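Clearing a Desk in the Evening, When the Day Has Already Gotten Away from You

I have tried to be a person who tidies her desk in the morning. I bought the planner for it and everything. But my mornings belong to the dog and the lunch bags, and so for years now my desk has gotten its cleaning after supper, with a lamp on and a cup of something beside me, and I have come to like it that way. If you also do your straightening up late in the day, pull up a chair, because I have some habits to pass along and most of them cost nothing.

Start with the lamp, low and to one side

Ceiling lights are wonderful for finding a dropped earring, but they flatten everything else. A lamp set low at one end of a polished desk will show you every crumb, every dried drip of glue and every ring a cup left behind, all standing up with their own little shadows. Wipe toward the light and you'll see what you missed. I learned this from polishing my mother's dining table, which was so shiny you could check your lipstick in it, and it works just as well on a desk.

If your wood is glossy, please go easy on the sprays. A cloth that's barely damp, then a dry one right behind it, will do for an ordinary week. I use the gray Wamness cloths because they wash up well and don't leave fuzz, but an old undershirt is very nearly as good and you already own one. Finish with the rounded front edge, where your wrists rest all day. It collects more hand lotion than you would like to know about.

Give the paper one bag and let it be ugly

Tissue paper, wrapping scraps, the crumpled stuff that comes stuffed inside shoe boxes, all of it goes in one paper bag at the back of the desk. I used to smooth and fold every sheet (I really did, I had a whole drawer) and it took up my entire evening. Now it goes in the bag crumpled, and when the bag is spilling over I sort it once. The good sheets get ironed on the lowest setting with no steam, and the tired ones become packing for the Christmas ornaments or go around glasses when one of the kids moves apartments. Again.

Pale colors tend to fade if you leave them by a window, so if you have a pretty pink or lavender you are saving for a present, tuck it toward the middle.

One caution. Things fall into that bag. Before you ever carry it out to the recycling, put your hand all the way down to the bottom and feel around. I once nearly threw out a perfectly good calculator, and another time it was my reading glasses. And keep cords from draping over the rim if you can, because one tug on a cord will bring the whole bag along with it, and then you are on your knees picking up tissue at nine o'clock at night.
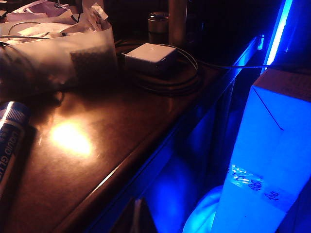
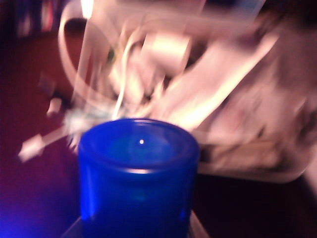

Tissue and crumpled paper at the back of the desk in the first one, with the glue bottle lying down and the charger still to be dealt with.

Cords, one at a time

Now for the part everybody puts off. I do cords after paper, always, and I do them sitting down.

Unplug the adapter from the wall first and follow the cord with your fingers from one end to the other. Don't pull. If it has gone under something, lift the something. Make loops about as wide as your hand, let the cord turn the way it wants to, and fasten it with a strip of soft cloth or one of those bread bag ties with the wire in it. Tight little bundles look very neat in a drawer, but they are hard on the cord right where it meets the plug, and that is where mine have always given out.

Label the adapter itself while you still remember what it belongs to! A bit of masking tape on the flat side is plenty. I wrote "kitchen radio" on one years ago and I thank myself every time I see it. The mystery ones go in a box marked with the month, and if October's box is still sitting untouched the next October, off it goes to the electronics drop.

Glue lives standing up

Liquid glue left on its side will creep up into the cap and dry there, and then you're poking at it with a pin. Wipe the tip, close it, and stand the bottle in a cup with its cap where you can see it. If the cap has already stuck, hold just the top under warm water for a minute and try again with a rubber jar gripper. A drip on polished wood should be caught with a damp cloth right away. If it has dried, lay a warm wet rag over it for a few minutes and then ease it up with your fingernail. Never a knife, however tempted you are.

Cups and tall containers

A metal tumbler makes a fine pencil cup once it has retired from coffee duty, and any tall container with a steady bottom will hold rulers and knitting needles. I stick a circle of felt underneath each one. Ours came in a big roll from Ovau and I expect to leave what remains of it to my grandchildren.

Keep the tall ones toward the back, where your elbow doesn't travel, and leave a clear space in front the size of a sheet of letter paper. With that much open you can write a card or pay a bill, and the rest can wait until tomorrow evening. I put the damp cloth over the faucet to dry, turn off the lamp, and go see what the dog has been up to.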